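Garage arm build, finally moving stuff on a real table

nazar_tkachuk
Tuesday, 9:14 pm
OK I am way too excited about this! Arm is bolted up and running at the Umwood shop, and I've gone from waving it around in the air to working over the table with a steel pot and a red plastic block. I have 39 recorded runs so far and want to hit 100 before I train anything.

Tonight I'm working on the approach height near the pot. Block stays out in front, gripper comes down from above. 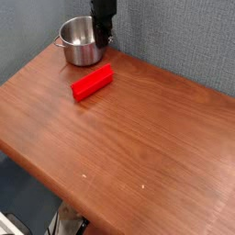
Reply from quintero_fan
Looks great, love the black gripper! I'd move the pot toward the middle, though. Back in the corner like that you've got two walls to worry about on every bad move.

Reply from grosel
Disagree. Leave it. A corner is an easy landmark and you can set software limits for the walls in 6 lines. What I'd worry about is the shine on that steel, my depth camera hated my soup pot.

Reply from quintero_fan
Limits are fine until you typo one. Ask me about my drywall.

Reply from nazar_tkachuk
Ha, ouch. I'm using plain color video, no depth, so the shine might be OK? I'll do a batch each way and post both (pot in the corner, pot in the middle). Also, has anyone run the Akance controller board for long sessions? Mine threw error 1054 twice and the manual skips right over it.

Reply from grosel
Had that one. Reseat the wrist cable first, then check your supply voltage while the arm is moving.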